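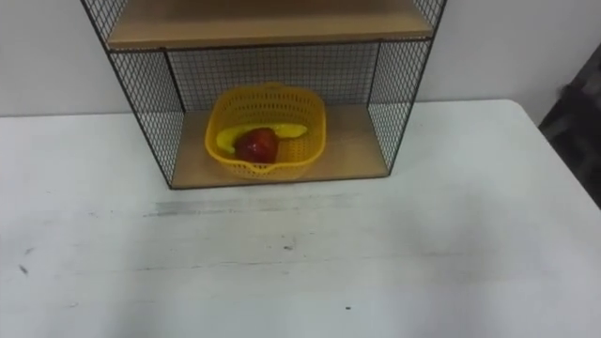 4. Where the food was kept

Figure 3. Bench-top shelf unit with wooden shelves and wire-mesh sides and back.

The diaries were designed to record what was thrown out and when. Storage was a secondary question, and we added it only after the pilot households kept mentioning it in the margins. Each page had a free line headed "Where was it?", and participants could write as much or as little as they liked. Across the 90 households in Narken and Tokasness this gave us 1770 entries with a usable location. Entries that said only "kitchen" or "the usual place" were kept in the totals for waste but left out of this section.

We grouped the locations by how easily a person could see the food while doing something else in the room. A closed cupboard, a lidded bin under the bench and the lower crisper drawer were all treated as closed storage. Fruit bowls, hanging baskets, windowsills and mesh units like the one in Figure 3 were treated as open storage. Fridge shelves at eye level were harder to place. Shanti Gautam and Ebenezer Korletey coded these separately and disagreed often enough that we made a third group for them, called part-open.

4.1 Open and closed storage

Potatoes and onions were the items most often kept in more than one place within the same home. A common pattern was a small number on the bench for the week's cooking and the rest of the bag somewhere dark, usually a laundry cupboard or the floor of the pantry. Waste came mainly from the bag. Participants described finding it again when they went looking for something else, and several diaries use the word "forgot" on these pages and nowhere else.

Bench storage had its own losses. Potatoes kept in the light turned green, and some households threw these out whole while others cut the green parts away and wrote down only the peelings. This difference in habit makes the potato figures less reliable than those for other vegetables. Onions did well in open storage. Households that kept them in the open reported soft or sprouting onions less often, although these were also the households that bought loose onions a few at a time, and we can't separate the effect of air from the effect of buying less.

Bread did not follow the pattern. It was nearly always kept on the bench, in its bag, in plain sight, and it was still among the most discarded foods in both towns. Interviewees tended to explain this by taste. The end of the loaf was seen before it was thrown out, and was not wanted.

4.2 Rented kitchens

Renters had less built-in storage and more of the open kind. Many had bought free-standing shelves or racks after moving in, often second-hand, and took them from one house to the next. A tenant in Tokasness told us she chose her furniture for the kitchen she expected to have after this one. Another had stopped using the pantry because of moths and kept all dry goods in jars on a bookcase in the hall.

We had expected that crowded benches would lead to more waste. They did not, at least in the diaries. Renters with little cupboard space shopped more often and threw out less fresh food than owners with a walk-in pantry. Household size accounts for part of this. Owners in our sample were more likely to have children at home, and the food left on children's plates was a large share of what they recorded.

Share houses were the exception among renters. Where housemates bought separately, the same item could be found in two or three places, each belonging to a different person. Food left behind by someone who had moved out stayed where it was for long periods. Housemates felt they had no right to eat it or to bin it. Fernanda Magalhães, who carried out the interviews in Narken, noted that people were more comfortable talking about the fridge in these houses than about the shelves, perhaps since the fridge was cleaned on a roster and the shelves were not.

4.3 Season

The diaries ran for five weeks beginning in August, when both towns are cold and most kitchens are unheated overnight. Root vegetables and citrus last well on a bench at that time of year. A summer round would likely show a different result for open storage, particularly for tomatoes, stone fruit and bread, and it would also pick up the problem of fruit flies, which was raised in interviews but hardly ever in the diaries. Participants spoke of moving everything into the fridge around Christmas and leaving it there until the weather broke.

4.4 Limits of the location data

The location line was filled in by whoever threw the food away, and that person was not always the one who had put it there. In some homes the handwriting changes between entries and so do the names for the same spot: "the rack", "Mum's shelf", "near the toaster". Dzifa Quansah reconciled these by phone with the households that agreed to a second contact. The remainder were coded from the words alone.

We also have no record of food that was stored and eaten. The counts show where wasted food had been, and a place that holds a great deal of food will produce more entries than one that holds little. For that reason we report comparisons between items within the same household where possible, and have avoided ranking storage places by total waste. Section 5 takes up the question of purchase size, where the shopping receipts allow a firmer comparison.

Home Articles Current issue Past issues For authors Contact

Comments

Melur Kusuma
December 16, 2022
Useful section, thanks. Did you ask whether people took the onions out of the net bag before putting them on the shelf? In our own interviews that seemed to matter more than the shelf did.

D. Quansah
We didn't ask directly. It comes up in a few of the phone notes and I can send you those if you write to the address on the first page.

tokasness_renter
I was in this study. The bread part is dead right, nobody in our house eats the crusts except the dog and we weren't sure if that counted as waste. Ended up writing it down anyway.

Pantry moth sufferer
Would like to see the moths get their own paper. Bay leaves do nothing.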